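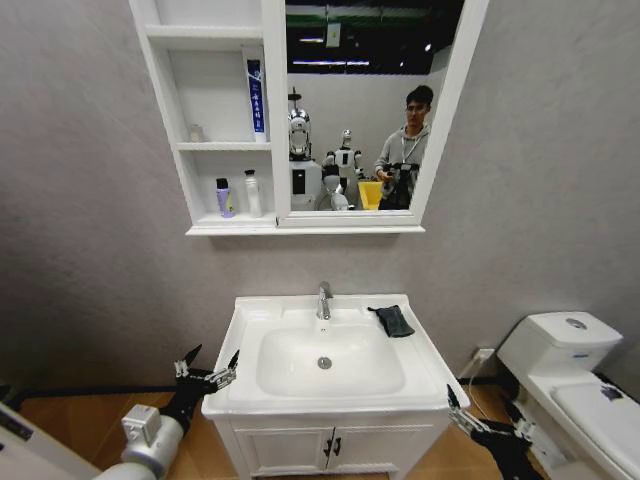
The Vasier robotics club meets at 4 p.m., and by five it has usually lost an argument with a bathroom. The task this term is called Wusside, after a name somebody typed in May and couldn't change. The rule book sets aside up to 20 minutes for tidying one washbasin, a job Virgil Lazăr says his teenage members have never finished at home in less.
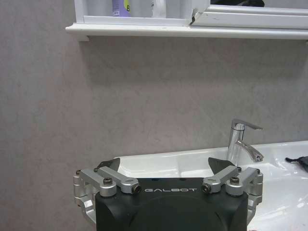

Cloth is what breaks hearts. A bottle stays bottle-shaped; a rag has a new shape every time you look. With the fingertips wide open at the sink, the crumpled dark thing is still way over on the counter, past the faucet. Tien-fu Tang, who wrote the grasping code, has 856 lines for it and trusts 244.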